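Search posts
Enter keyword
Go

Okay, a thread for anyone who just moved into an old place in Mongate and is staring down at a wooden floor wondering what on earth to do with it. I've lived with mine for three winters now and I have Feelings.
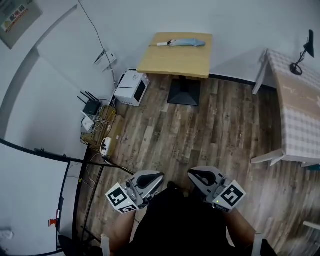 First thing, and I wish I'd heard it sooner: live with the floor for a while before you rent a sander. I was all set to strip every room the week I got the keys, and a neighbor talked me into waiting until September. By then I'd stopped seeing half of what bothered me.

When you do clean it, go easy on the water. I grew up in a mop-and-bucket house, so this was hard for me! A well-wrung cloth and a drop of plain soap, one strip at a time, and a dry towel under your foot to follow along behind. Slow, yes, but kind of soothing with the radio on.

Squeaks. Oh, the squeaks. I had one right outside the bedroom that went off every night at 2 a.m. when I got up for water. Talcum powder worked into the gap with an old paintbrush quieted it for most of a year. Then it came back, and I did it again, and I've made my peace with that arrangement.

If you do end up sanding a room, start in the one you care about least. I did the little back room and made every mistake there. I began with 40 grit, got nervous, jumped straight to 80, and spent a long evening chasing swirl marks on my knees with a desk lamp beside me.

The rental counter at Marino let me bring back the sanding sheets I didn't use, which was a nice surprise (ask first, they may have changed it). Take more than you think you'll need. Old wax clogs them up something awful.

For finish I went with an oil instead of a hard varnish. It scuffs sooner, I won't pretend otherwise, but you can touch up one sad spot by the door without redoing the whole room. I gave each coat 24 hours and slept on the couch in my socks like a guest in my own home.

Please lay your oily rags out flat outside to dry, well away from anything that burns, and don't leave them balled up in a corner or the trash. They can heat up and catch fire all by themselves. My aunt drilled this into me and now I'm drilling it into you, with love.

Felt pads under the chair legs! A pack cost me 25 cents at the church sale in Clernitz and I've never gotten so much pleasure out of so little money. Check them now and then, though — they pick up grit, and then they're basically tiny sandpaper shoes.

Last one and then I'll go make dinner. I left the dark ring by the radiator where somebody must have kept a plant for years and years. I could have sanded it out, I suppose. I put my own fern on top of it, and the fern seems happy.

Comments

Did you fill the gaps between the boards or leave them? Mine are wide enough to lose a pencil in.

Talcum powder worked on my stairs too, thank you!! Third step from the top is finally quiet.

We did varnish and I regret it every time the dog runs through. Going with oil for the hallway.

More from this author

Drafty windows, a thread
What I learned painting a very small kitchen
The slow bus to Clernitz and why I still take it
Looking for Canis from the back porch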